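Rizwan Haque
26 October 2022
A thread on mending, because three of you asked and my replies were getting daft. I've been fixing clothes and bedding at home for a few years now, I'm not trained, I learned most of it from my mum and the rest by ruining things. Numbered so you can skip the bits you don't fancy.

1/
Start with something you don't love! I know everybody wants to rescue the favourite jumper first but please don't. Pick a tea towel, a pillowcase, an old school shirt. My first darn was on a sock and it came out like a walnut. I wore it once and got a blister, and then I did the other one and it was fine.

2/
Kit. You need far less than the shops would like you to buy. A packet of mixed needles, a reel of white thread, a reel of black, a reel of something in the grey-beige region (it vanishes into nearly everything), small sharp scissors, pins. I keep mine in a biscuit tin like every other household in Britain.

3/
The scissors though. SMALL and SHARP and only ever for thread and cloth. I once found mine in the kitchen drawer with a bit of bacon rind on them and I have never fully forgiven the household.

4/
Thread. Cheap thread is a false economy, and I say that as somebody who will walk an extra mile to save on parking. It snaps, it goes furry, it knots if you so much as look at it. I use Carwood polyester for nearly everything and cotton for bedding. There's a shop near me called Matubbar that sells odd reels from a basket by the till and I've never come out of there with only what I went in for.

5/
How long should the thread be? Fingertips to elbow, and a bit. Longer feels clever because you don't have to rethread so often, and then it ties itself round a button on your own cuff and you're sat there attached to a duvet cover.

6/
Threading the needle: cut the end on a slant, pinch it between finger and thumb so barely any shows, and bring the needle down on to the thread. My mum licks it. I also lick it. We don't need to discuss it further.

7/
Right, holes. Have a proper look before you do anything. Is it a tear (straight edges, cloth still strong) or is it wear (thin all round, you can see daylight through it)? A tear can be stitched closed. Wear wants a patch, and the patch has to reach out past the thin part into cloth that still has some life in it.

8/
I didn't know this for ages!! I kept sewing little patches exactly the size of the hole, feeling very thrifty, and a few washes later there'd be a new hole in a ring all the way round. One pillowcase ended up with 12 patches on it. It looked like a map of somewhere.

9/
Wash and iron everything first. The thing you're mending AND the bit you're mending it with. New cotton shrinks, and if the patch shrinks after you've sewn it on you get a pucker in the middle that no iron will ever talk round.

10/
Where to get patches. Old sheets. Pillowcases that have lost their other half. The good parts of a shirt with a dead collar. Charity shop bedding is brilliant as there's loads of it in one go and it's already been washed soft. I've got a soft spot for florals, especially the sort of thing you'd have found on a spare bed at your nan's.
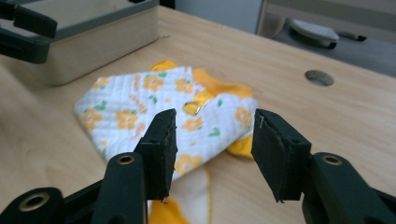
11/
Storing your scraps. Fold them, don't stuff them in a bag. I stuffed mine in a bag for two years and every time I wanted one piece I had to tip out the lot and then iron it. Now they're folded in a shoebox, standing on end like records, lights at the front and darks at the back. I flick through them sometimes when I'm on the phone.

12/
Be strict about what goes in the box, mind. If it's smaller than your palm, let it go. If it's stretchy, separate box. If it smells of the loft even after a wash, out.

13/
Putting on a patch, the simple way. Cut it bigger than you need. Press the edges under. Pin it (or tack it, if you're a better person than me) on the right side of the cloth. Then little stitches all round the edge, catching just the fold of the patch each time. Turn the whole thing over and trim the ragged bit of the hole, and tuck and stitch that down as well if you've got the patience.

14/
Round the corners off. Square corners lift and catch on things, and they're fiddly to fold. I draw round an egg cup.

15/
Matching or not matching? I used to fret about this no end. With a plain white sheet I'll use plain white. For anything else I've stopped bothering, and my brother's work trousers now have paisley inside both knees. He grumbled for a day and then showed everyone on his site.

16/
Buttons, quickly. Put a matchstick or a thick needle on top of the button while you sew, stitch over it, slide it out and then wind the thread round underneath a few times before you fasten off. Gives it a little stalk so there's room for the cloth when it's done up. Coat buttons especially!

17/
And save every button. I've got a jar. I don't think I have ever once found a matching button in that jar, but I've had some lovely afternoons looking.

18/
Hems that have dropped: if it's only come down for a few inches please don't unpick the lot. Pin the loose part up, start your stitching a little before the gap and finish a little after it. Ten minutes in front of the telly. I've seen people throw out curtains over this and it pains me.

19/
School trousers. The iron-on tape is fine. There, I've said it. Purists can mute me. It'll hold until February with any luck, and by then they've grown and you're letting them down anyway.

20/
Darning jumpers is its own thread really, but the short version: wool yarn as near as you can get to the thickness of what's there, go up and down in rows first, then weave across, over and under. Don't pull tight. Leave a tiny loop at the end of each row so it has some give after washing. I use a Dresik darning mushroom that came in a job lot with a broken clock, but an orange does nicely, or a light bulb (not a hot one).

21/
Moth holes: put the jumper in the freezer in a sealed bag for a good long while before you mend it. Then wash it, then darn it. Otherwise you're just laying the table for them.

22/
Sheets worn thin down the middle! This is my favourite one. Cut the sheet in half lengthways straight down the worn part, swap the halves so the good outside edges meet in the middle, sew those together, trim off the thin bits and hem the new sides. It's called sides-to-middle and our grandmothers all did it. You end up with a seam down the centre and a slightly narrower sheet, so it might have to move to a smaller bed.

23/
You do feel the seam for the first couple of nights. Use a flat one. I did a lumpy one on our own bed and got told about it.

24/
Machine or hand? For long seams, machine, every time. I've got an old Plukitz 710 that weighs as much as a small pony and only does straight and zigzag, and I wouldn't swap it. For patches and anything you'll see up close I do it by hand. It's slower but I make a lot fewer mistakes, and I can do it with the radio on without the neighbours hearing me rev up.

25/
Light. Sit by a window or get a decent lamp. I did navy on navy one evening under the big light and in the morning I found I'd sewn the pocket shut.

26/
Also change your needle more than you think. If it squeaks or drags going through the cloth, it's had it. Blunt needles pull threads and you'll blame yourself.

27/
Someone asked when I give up on a thing. When the cloth tears as I pull the stitches snug, mostly. Then it gets cut into dusters, and the good bits go in the shoebox. Fitted sheets are the worst for this as the elastic always goes first, and you can get a nice long drawstring casing out of the edge if you unpick it.

28/
Last one, for the person with the duvet cover and the poppers that won't pop. Take them off and sew on ties. Two strips of cotton tape at each spot, bow, finished. I did ours last winter and the duvet's stayed put ever since.

29/
Right, kettle's on. If you've got a specific hole, stick a photo in the replies and tell me what the fabric is (check the label!), and I'll have a go at it tonight once the washing up's done.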